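Home News Programs Interviews Contact

Last updated: November 2025
Reading time: 3 minutes

Keeping Office Computers in Service: An Interview with the Head of Equipment at Olmedo

The Olmedo office has changed the way it replaces desktop computers. Under the former policy, every machine was retired after 3 years, whatever its condition. Staff now keep a computer for as long as it can be maintained at a reasonable cost. The head of equipment spoke with this publication about the change and its effect on daily work.

"The old rule was easy to administer, and that was its main attraction," the head of equipment said. "We were sending away machines that had nothing wrong with them. Departments would ask why, and we did not have a good answer."

The office maintains 1,000 desktop computers across its main building and the Bretus annex. A review completed in August found that most requests for a new machine concerned slow startup or a full drive. Both problems can usually be dealt with by replacing a single part.

"People describe a computer as old when they mean that it is slow," the head of equipment said. "We ask them to tell us what they were doing when it slowed down. The answer often points to the part we need."
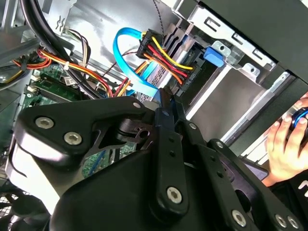 Parts and Suppliers

Drives and memory are purchased through Drirker under a yearly agreement. Power supplies come from Pillasero, which also accepts worn units for recycling. The office holds a stock of 30 replacement drives, and the head of equipment would like to see that number raised.

"Waiting for a delivery is the hardest part to explain to a department," the head of equipment said. "The repair itself is short. The wait is what people remember."

Requests from Staff

Employees may report a problem through the equipment desk on the ground floor or by telephone. Files should be saved to the shared drive before a computer is handed in. The desk lends a portable machine to anyone whose work cannot be delayed.

Asked whether some computers are still replaced outright, the head of equipment said that they are. "If the main board fails, we generally do not repair it. We keep the memory and the drive, and the rest goes to recycling."

The policy will next be reviewed when the agreement with Drirker comes up for renewal.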